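Recording a garment pickup by teleoperation

Park the base facing the sofa and lock it. Drape the garment over one pillow so that it hangs down across the seat, and vary the folds between takes. Leave bare cushion on both sides for the fingers.

Start the Piltar session with both hands open and low. Bring the left hand in beside the lower edge of the fabric and hold for 2 seconds before closing.

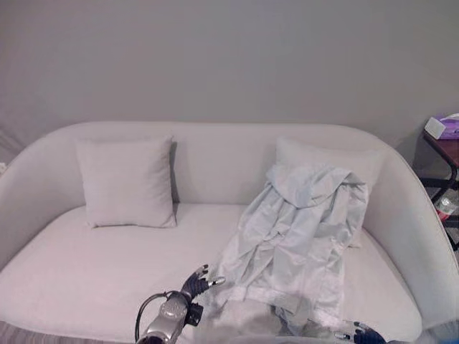 Head view, left hand next to the garment.

Close slowly – thin fabric slips if the fingertips meet too early. Lift with both hands, then end the take. Record 12 takes per garment. Discard any take in which a pillow leaves the seat, and reset the arms after every 3.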